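Re: [welham-walkers] Stiles, and the Wednesday route
Ilir Ristić
February, 21:40

> I see from the programme that we're doing the Lodhi Farm loop again on
> Wednesday. Could I ask, for the third year running, whether we might go
> round it the other way? Clockwise puts the long hill straight after
> lunch, and with the ground as it is the bottom field will be a bog by
> the time we get to it. Also, is the pub doing food or are we bringing
> sandwiches? Last time I was told food, and there was a bag of nuts.
>
> Margery

Margery, all,

I've walked it both ways in the past fortnight, which is more devotion than the Lodhi Farm loop has had from anyone since it was dug up for the water main, and I can report that the hill is on it in either direction.

Anticlockwise you get it in the first hour, when people are still talking about their Christmas. Clockwise you get it after lunch, when they have stopped talking altogether. I have some sympathy with Margery here. I'd also point out that anticlockwise brings us to the stile by the sewage works from its bad side, the side with the missing step, and those who were there will remember how long it took to get 15 of us over it, and the language. The council has been told about the step. The council has thanked me for my report and given me a reference number longer than the footpath.

So, a proposal. We go anticlockwise as far as the chapel, then cut down the bridleway and miss the sewage works entirely. It adds about 2 miles. Anyone who objects to the 2 miles is welcome to the stile.

The bottom field: yes, it's a bog. It was a bog in October. Gaiters if you have them, and if you haven't, old trousers and low expectations. There is a dry line along the left-hand hedge, though somebody's bullocks have found it too. They were friendly when I met them, in the way that a crowd coming out of a football match is friendly. Dogs on leads, please, and that does include Biscuit.

Food. I rang the pub. The kitchen is open on Wednesdays until two, by which they mean that they would like your order at half past one and would prefer not to have it at all. Soup, a ploughman's, and a pie which the young man on the phone described as "a pie". If you want any of it, tell me by the day before and I'll ring it through. If you bring sandwiches, eat them on the chapel wall and not under the table in the snug. They do know. They have always known.

Transport: the 95 still goes from outside the library, and still leaves early when it's raining. I can take three in the car, or four if nobody brings a rucksack the size of last month's. Meet at the lay-by at ten. Those who say ten and mean twenty past will find us at the first gate, looking at our watches.

One more thing, on maps. Several people have asked me for "the app one". I don't have the app one. I have the paper one, with the fold through the middle of Welham Wood where most of the wood used to be. Dilys has kindly scanned it, and it has come out at an angle, so north is now towards the top left. I found this restful after a while. If you do print it, print it in colour, or the river and the parish boundary become the same thing and you'll be wading along the edge of the next village.

As for Margery's other point, the one she made to me in the chemist's, I agree that 13 walks a year is too many to plan around one person's knees, and as they're my knees I'm happy to have somebody else lead in the spring. Hands up by reply to the list, please. Just to the list. I still have the private ones from last year, all of them recommending Geoff.

Ilir
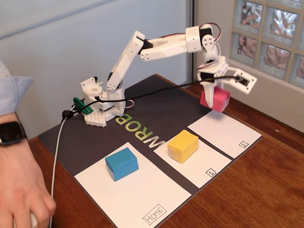

PS. Geoff, it's only fair to warn you that the leader carries the first aid kit, the spare laces and the whistle, and that the whistle doesn't work. You have to shout "whistle". People do stop, mostly to ask what you said.

Recent messages on this list
Re: Lost glove, left hand, green
Subs are due (second reminder)
Re: Re: Subs are due (second reminder)
Bullocks
Car sharing from the station end
Has anyone got my flask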